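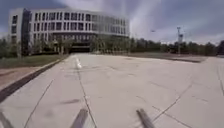
Trultix delivery trial at Grerkico: progress report
Prepared for Dramudwood by Ridwan Hutapea, 15 September 2025

1. Work done in the period
The outdoor unit ran on the plaza route to the main office on all 28 working shifts. It made 138 post and parts runs. Four needed a person to walk out and restart the unit, all at joints between the concrete slabs. The speed limit over the joints has been lowered.

2. Effect on staff
Porters no longer push trolleys across the plaza in the mornings. Loading and unloading are still done by hand. Two porters now share a monitoring desk and were trained for it in August. Their grade has not changed; the union has asked for a review, and we support this. Reception staff report more interruptions, as they must sign for each load. A locker at the entrance would remove that step.

3. Spending
The locker is quoted at £2,000 by Ammann, fitted. It can be met from the unspent training line if Dramudwood agrees.

4. Next period
Runs after dark, with one porter on foot alongside. Revised rota to be agreed with the porters before these begin.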